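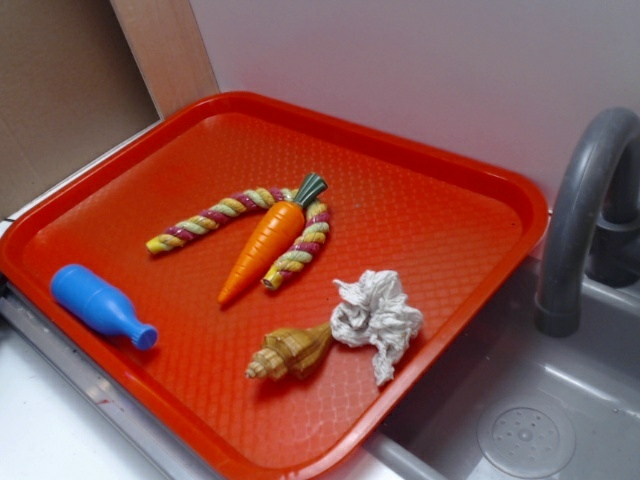 **Play kitchen / clear-out thread**

1/ ok so the play kitchen. finally doing it. March is the month I said I'd do it and there are 11 days of March left so - going in

2/ rule is everything comes out and lands on the red tray first. no deciding while it's in my hand. tray, look at it, THEN decide. Carleen Harawira taught me this for desk drawers and it works on toys too

3/ first trayful: rope toy, carrot, little blue bottle, a shell, and that stringy white rag thing. five things and exactly one of them is food

4/ carrot stays. carrot is the star of every soup served in this house. if the carrot goes missing dinner is off and everbody hears about it

5/ blue bottle stays too. has been milk, dish soap, medicine for a bear. currently "sauce"

6/ rope toy. ok. braided, yellow and green and a kind of maroon. we don't have a dog. Tayla Hinds thinks it came in the bag of stuff from her sister's place. it gets used as noodles so I was going to bin it and got overruled by a 4 yr old

7/ shell - from the beach at Pevon, last summer. I keep moving it to the windowsill and it keeps coming back to the kitchen. fine. it lives here now. it's pasta apparently, the big kind

8/ white rag is all loose cotton strands, looks like the end of a tiny mop. used for wiping the counter, so points for realism. going in the wash w the tea towels, in a mesh bag or those strings will tie themselves to everything I own

9/ while the tray's half over the sink I'm noticing how grubby a pretend sink gets. the little holes round the drain collect crumbs. REAL crumbs. old toothbrush, dab of dish soap, wipe, done. do behind the faucet as well

10/ Yanti Pasaribu asked what I use for storage. 2 open bins on the shelf, one food one not food. used to have 8 small ones with picture labels, lasted a week. nobody under five is sorting fruit from veg, me neither tbh

11/ anything not played with goes in a bag in the hall closet for 30 days. no one asks for it, it goes to the toy swap at Retwood. someone asks, it comes back no questions

12/ second trayful is all lids. just lids. where are the pots

13/ pots were in the bath

14/ stopping for lunch. tray stays on the counter so I can't pretend I finished. if anyone has a spare wooden spoon, child size, ours has vanished and we're stirring with the carrot - msg me, can pick up from anywhere near Quinlan after 2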